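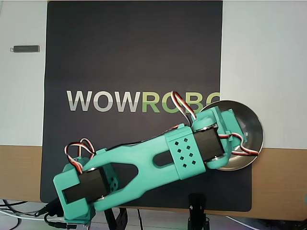

Why do crickets and grasshoppers look so different in the same patch of grass if both rely on not being noticed?
They are active at different times of day and rest on different surfaces, so the background each one has to match is different. Most grasshoppers feed and rest in daylight on stems and blades. Many crickets spend the day under litter or in cracks and come out after dark, when outline and movement matter more than colour.

Unit 4: Concealment in Grassland Insects
Handout to accompany the second field session at Nemwood
Prepared by Emmanuel Mfaume; field notes by Erasto Mabula

4.1 Terms

Crypsis: any set of traits that lowers the probability of detection by a viewer. Colour is one of these traits. Posture, choice of resting site and stillness are others.

Background matching: the body resembles a sample of the surface behind it in colour, lightness and pattern grain.

Disruptive colouration: high-contrast markings break up the body outline. The markings are most effective where they meet the edge of the body.

Countershading: the side facing the light is darker than the side facing away. On an insect that habitually hangs upside down, the gradient is reversed.

Masquerade: the animal is detected but classified as something else, usually a twig, leaf, thorn or dropping. Masquerade and crypsis are often confused in student reports. The test is what the predator does, and in most field situations you won't be able to run it. Use the wording "consistent with masquerade" in your write-up.

4.2 Viewer and distance

A pattern is only cryptic to a particular viewer at a particular distance. Fine mottling that is obvious at 10 cm blends to a flat tone at two metres. Birds have four cone types, and many are sensitive to ultraviolet, so a green that matches grass to the human eye may not match it for a bird. Photographs taken with an ordinary camera record neither the ultraviolet channel nor the true lightness of the subject, and they shouldn't be used as the sole evidence of a colour match.

For this unit, record human detection distance only. State this in your methods section.

4.3 Green and brown forms

Several grasshopper species occur in both green and brown forms within one population. Three mechanisms should be distinguished:

(a) Genetic polymorphism. The form is inherited and fixed for life.
(b) Developmental plasticity. The form depends on humidity, crowding or background during the nymphal instars and may change at a moult.
(c) Physiological colour change. Pigment granules move within cells over minutes to hours, commonly in response to temperature. This is known from a small number of alpine species and isn't expected at Nemwood.

A survey at one date can't separate (a) from (b). The November transects at the Mosoti paddock had more brown forms on the grazed side of the fence, but grazing, soil moisture and sward height all differed between the two sides. Treat that result as a pattern requiring a rearing trial.
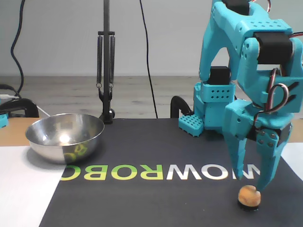 The rearing trial itself is simple in design. Nymphs from one egg pod are split between a green-lined and a straw-lined enclosure, held at the same temperature and fed the same grass, and scored for body colour after each moult. Splitting by pod matters. If whole pods are allocated to one lining, family and background are confounded and the trial answers nothing. Score colour against the printed chart and have a second person repeat the scoring without knowing the lining.

4.4 Behavioural components

Resting orientation. Stick-like species align the long axis of the body with the stem. Measure the angle between body and stem to the nearest five degrees.

Squirrelling. Many grasshoppers move around the stem to keep it between themselves and an approaching observer. Note whether this occurs before or after you stop walking.

Swaying. Mantids and phasmids may rock from side to side in light wind. The usual interpretation is that the motion resembles that of the surrounding foliage. An alternative for mantids is that side-to-side movement supplies distance information by motion parallax. The two aren't exclusive.

Flight distance. The distance at which the animal abandons concealment and jumps. Approach at a steady walking pace from the same compass direction each time, as your shadow will otherwise introduce a second variable.

4.5 Field procedure

Each pair walks 12 transects of 11 metres in the Ikura block. Start at the downhill peg. Begin after 9 am, when the dew has mostly gone from the upper blades.

At each detection record: distance, substrate (live blade, dead blade, forb, bare soil, litter), height above ground, body colour score, body angle, and the cue that gave the animal away. The cue is to be entered as one of movement, outline, colour, shadow or sound. If you are unsure, enter the first one that comes to mind and mark it with a query.

Don't handle mantids carrying an egg-swollen abdomen. Sweep nets are not used in this exercise.

Enter data in the Flumix template before leaving the site. The template rejects blank cells, so use NA. Heights go in millimetres. Last year's combined file held 200 records, and 21 had to be discarded for mixed units.

4.6 Before the next session

Plot detection distance against body colour score, separately for live and dead blades. Bring the plot on paper. Read the section on search image in the unit reader and be prepared to explain how it would bias the later transects relative to the earlier ones.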